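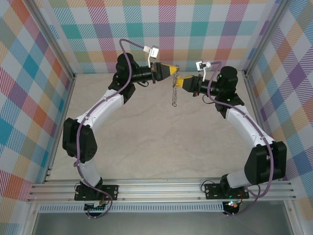 Small metal parts: sorting, cleaning and storing
Workshop notes, Clirdale household pages
Compiled by Daryna Skoryk, with additions by Vitalii Kobzar

These notes cover lengths of light chain, wire coils, springs and perforated strip of the sort that collects in kitchen drawers and on workshop shelves. Picture hooks, screws and nails are dealt with on a separate page.

Preparing the surface

Clear an area of worktop large enough to lay out the longest piece in full. A pale, plain or lightly patterned surface is best for small fixings. On real marble, put down a clean cotton cloth first. Steel left damp on marble will rust, and the stain goes into the stone. Sealed stone is more forgiving but should still be wiped dry at the end of the job.

Work under a lamp set to one side. Side light shows up kinks and open links that overhead light tends to flatten.

Chain

Lift a short chain by one end and let it hang. The twists will work themselves out if the chain is held still for a few seconds. A link that stays at an angle to its neighbours is either bent or caught through another link.

To free a knot, lay the chain flat and loosen the middle of the knot with two sewing needles. Don't pull on the ends. A drop of light oil helps with steel chain; use a little talcum powder on fine chain that will be worn next to the skin, and rinse it off afterwards.

Check each end link for a gap. Close small gaps with two pairs of smooth-jawed pliers, twisting the link sideways until the ends meet. Pulling a link open lengthways spoils its shape and it will not close properly again.

Coils and springs

Store coils at rest. A spring kept stretched on a nail for a winter may not go back to its original length. Two coils thrown into the same tin will thread through each other, so give each one its own bag or a compartment in a divided box. 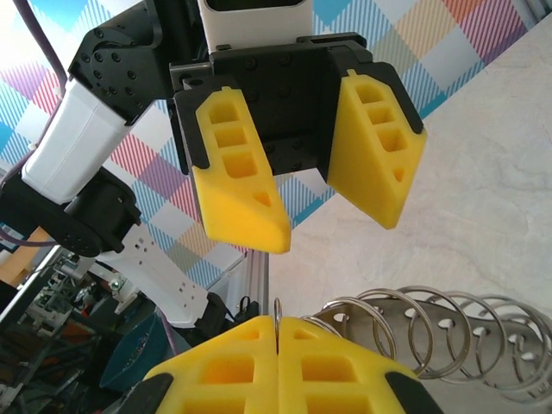

When two springs have become wound together, turn one against the other as though undoing a screw. Pulling them apart straight opens the turns. Hold a light coil by its end turn and keep the grip gentle, as thin wire takes a set easily.

A flat strip that has slid inside a coil should be drawn out along the axis. If it catches, the holes or a burr on the edge are the usual cause. Rotate the strip a quarter turn and try again. Remove burrs with a fine file before putting the strip away.

Springs under load are a separate matter. Wear eye protection, and do not cut or unhook one until the load has been taken off it.

Strip, bands and bent pieces
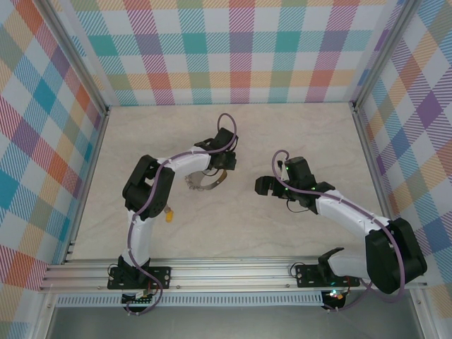

Reading time for the rest of this page: 2 min

Perforated strip is normally supplied flat or in a roll. Sort curved offcuts from straight ones before storing, and do not try to flatten a sharp bend by hand. Place the piece between two blocks of scrap hardwood and close them slowly in a vice. Thin strip that has been bent and straightened more than once at the same point should be thrown out.

Keep differing metals apart in damp sheds. Brass fittings left touching plain steel in wet conditions will speed up rusting of the steel.

Cleaning

1. Brush off dust and grit with a dry paintbrush.

2. Wash in warm water with a small amount of washing-up liquid. Use a bowl, never the open sink.

3. Rinse, then shake chain and coils in a dry towel.

4. Leave to dry on kitchen paper for 50 minutes near a radiator, turning once.

5. Wipe plain steel with an oiled rag. Stainless steel does not need this.

Vinegar removes light rust from steel but must be kept well away from marble and limestone, which it etches. Do that part of the work over a plastic tray.

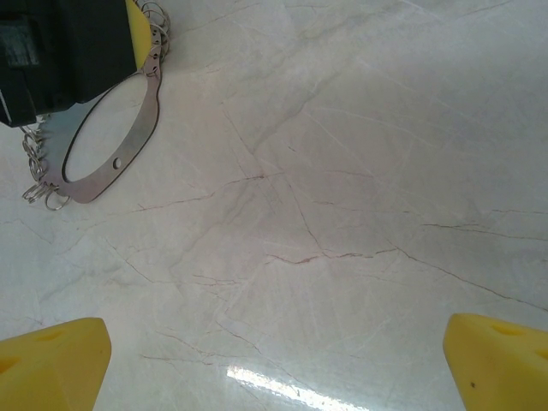 Wiping down the worktop

Pick up filings with a magnet wrapped in a thin bag, then turn the bag inside out over the bin. Wipe the stone with a damp cloth and a pH-neutral cleaner, and buff dry. Scouring powder will dull a polished finish. Check the surface at a low angle against the window for any remaining filings or oil smears.

Storage

Label each compartment with the type and length of the part. Oksana Kovalchuk recommends winding chain longer than 2 m on an empty ribbon reel and tying off the end with thread. Add a sachet of silica gel to any closed box kept in an unheated room, and renew it in November.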